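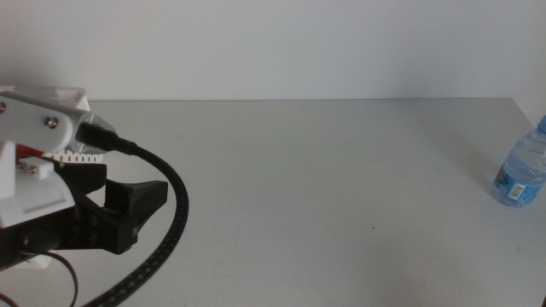
Aurelia Surdu wrote the fault report for Valtton before the night shift came on. The arm had stopped at cycle 108 with no alarm, and the log showed a grip confirmed on nothing. She read the entry again. The gripper stood partly open over the gray table, well short of the water bottle at the far side, and the thick black cable lay in its wide curve from the bracket. She wrote "position error, cause unknown" and left the power off.

Grigore Grecu wanted it running by six.

"It closed on its own 2 times in December," she said. "Your hand was in it for one of them."

He looked at his thumb. The nail had grown back crooked.

"Put that in," he said, and went to find the lockout tag.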